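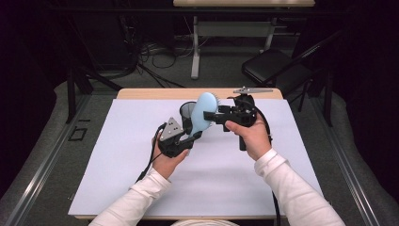

*Reading time: 3 minutes*

I've got a small bee in my bonnet about the word "demonstration", and it comes from afternoons like the hairbrush one.

When people picture somebody teaching a robot, they tend to imagine one good, clear go at the task. You show it, it watches, off it trots. What you really get is a person holding a gripper in each hand, passing a light blue hairbrush about over a white foam board, and then doing it again, and again, until the word "hairbrush" sounds like something in Norwegian. Our target for household objects is 3000 recordings. I have done my share of them and my thumbs would like a word.

I still think it's the right way to do it, mind you! I came to hand-held grippers from remote control, where I spent 10 months at Gremwood driving a pair of arms from a chair. Remote control has one big thing going for it: whatever you record, the robot did it. Its own joints, its own reach, its own clumsy elbows. With hand-held grippers you're lending the machine your arms, and human arms are show-offs. You can twist your wrist round a corner the robot could never manage and not even notice you've done it. Garba Etim, who trained me, used to tap the table whenever I got too fancy. "It hasn't got your shoulder," he'd say, and I'd start over.

But the driving was so slow. Picking up a brush took me ages, and turning it over took longer (if it went at all), and by four in the afternoon I was making decisions no sane person would make with a brush. I was teaching the robot how a tired woman in a chair gets by with a bad joystick. All the little hesitations went in too, and out they came later at the other end, with the arm hovering over a mug as if it was trying to remember its name.

With the grippers in your hands you can feel the thing. A hairbrush is an awkward beast – a fat oval head, a narrow end, bristles on one side only – and your fingers know before you do that it's about to roll. You tip it a bit, you bring the other gripper round to meet it. I couldn't have written that down as instructions, and I've tried. We had a go at Pirkby, 4 pages of it, and it read like a recipe by someone who'd never eaten.

So where do I disagree with my own side? On tidiness, mostly. There's a fashion for throwing out every recording with a wobble in it. The people at Osagie are very keen on this and I've had a few long phone calls on the subject. I say keep a fair few. If the brush slips and you catch it, that catch is worth having, because the robot is going to drop things and it may as well have seen somebody cope. Throw out the ones where you sneezed, by all means.

And please, let the same person stop before they're sick of it. In Skunthorpe we swap over after three sets now, and I'd happily make it two. Last November I did a whole afternoon without a break and went home and picked up my own hairbrush with two hands, like a sandwich.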